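Durnton Furniture Bank
From the regional encyclopedia of charities and mutual aid, entry revised July 2023

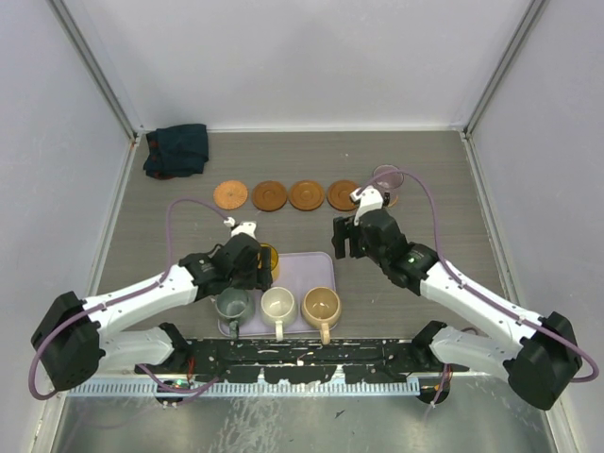 By the Social Welfare desk editor

The Durnton Furniture Bank is a nonprofit organization that supplies used household goods to people moving out of shelters, hospitals and other temporary lodging in the town of Durnton. It operates from a former carpet showroom on Kushnir Street and is best known outside the area for the Sulomer List, an inventory of what a home is presumed to need, which other charities have borrowed, amended and quarreled over.

Origins

The furniture bank began as a side effect. A tenancy support program called Clirkero had been placing people in apartments with considerable success, measured by the number of leases signed. A follow-up survey asked tenants what they had slept on during the first week. The answers included coats, a yoga mat and, in one case, the flattened box a donated microwave had come in. The microwave was reported to be working well.

Clirkero's response was to put a notice in the local paper asking for spare furniture. The notice did not mention size, condition or a closing date. Donations filled the program's office, then its hallway, and for a short period its only restroom. The furniture bank was set up as a separate body the following May, largely so that Clirkero could get its desks back.

The Sulomer List

The list takes its name from Sulomer Court, the apartment building where it was first tried. It sets out 101 items for a single-person household, from a bed frame down to a can opener, and was drawn up by asking tenants what they had gone out and bought in their first month. Later editions added a larger version for families and a section on bedding for cots.

Some entries have attracted more argument than their size would suggest. The potato masher was removed in the second edition and restored in the third after a letter-writing campaign. The number of dinner plates was for many years set at one per person, on the theory that a person eats from one plate at a time. Tenants pointed out that this made it difficult to have anybody over. The current figure is four, whatever the size of the household, and the passage explaining the change is the longest in the document.

Critics of the list say it describes the home its authors would like people to have. Its defenders say much the same thing, in a warmer tone.

Operation

Households are referred by caseworkers, housing offices and clinics. Self-referral was introduced on a trial basis and has remained on a trial basis ever since. Once a referral is accepted, the tenant visits the showroom and chooses items in person. The early practice of sending out a standard van load was dropped when it emerged that a good number of tenants were quietly giving the sofa away. Tastes differ, and the standard sofa was mustard.

Visits last 60 minutes. Delivery follows within 3 working days if the address has an elevator, and somewhat later if it has been described as having one.

In its most recent reporting year the furniture bank supplied goods to 2,069 households. Beds account for the largest share of spending, as mattresses are bought new. Nearly everything else is donated. The organization publishes a page of items it cannot take, which covers pianos, waterbeds, exercise machines and wall units built for a specific wall. The page is widely read and has had no measurable effect on the number of pianos.

Funding

Income comes from a county grant, private gifts and a resale shop that occupies the front third of the building. The shop sells donated pieces that are too large or too delicate for the apartments served, and does well with dining tables, which few of those apartments can hold. An attempt to charge referring agencies a fee per household was abandoned after one budget cycle. The agencies had paid the fee out of money previously granted to them by the furniture bank's own emergency fund, and the amounts matched closely enough to be noticed.

Reception

Supporters credit the organization with helping tenants stay put through the first year, though the evidence comes mostly from the organization's own surveys. Whether a furnished apartment keeps people housed, or whether people likely to stay are also more likely to turn up and choose a lamp, remains unsettled. A county review asked for better data and recommended that funding continue while it was collected. The furniture bank agreed with both halves, and has so far acted on the second.

See also: Household goods banks; Move-in grants; Supportive housing; Tenancy support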